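Dedthorpe Lab Publishes Gripper Comparison, Urges Buyers to Read Past the Headline Score

HEKVILLE — The Dedthorpe test lab today released results from its May comparison of two finger designs for robot grippers, and its staff would like customers to stay calm about them.

The soft-pad fingers supplied by Awad completed 78 of 100 trials in the open-drawer task, in which an arm holds a plastic bottle over a drawer and has to leave it inside. The stiffer fingers from Clusgate completed 11 fewer. Both sets ran on the same arm with the same controller settings.

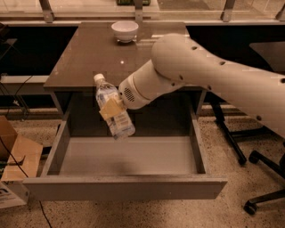
Noel Mangubat, Dedthorpe

Awad's own brochure speaks of "household-ready handling." Our numbers don't support that phrase. A gripper that fails 22 times in 100 with a bottle and a drawer pulled fully open for it is a decent research part. I wouldn't let it near my kitchen.

We also have doubts about our own test. The drawer was opened before every trial, so neither product was asked to pull a handle. The desk stayed put. A tilted bottle is hard on narrow fingers and may flatter wide pads — Clusgate raised this with us, and they have a point.

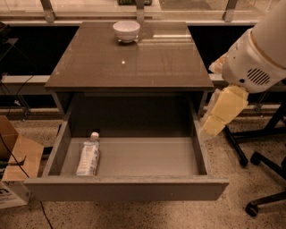
Scoring was strict on one matter. A bottle had to end up inside the drawer with the fingers clear of it, and a release on the rim counted as a miss. Loubna Zaki reviewed the logs without knowing which fingers were fitted and changed two scores, one in each direction.

The full log runs to 2,796 lines and is free on request. Buyers should look at the failures first, particularly the late releases, which the success rate hides completely.

A second round with closed drawers is planned. Dedthorpe has accepted no payment from either supplier.

Press contact: Celina Wieczorek, Dedthorpe, Hekville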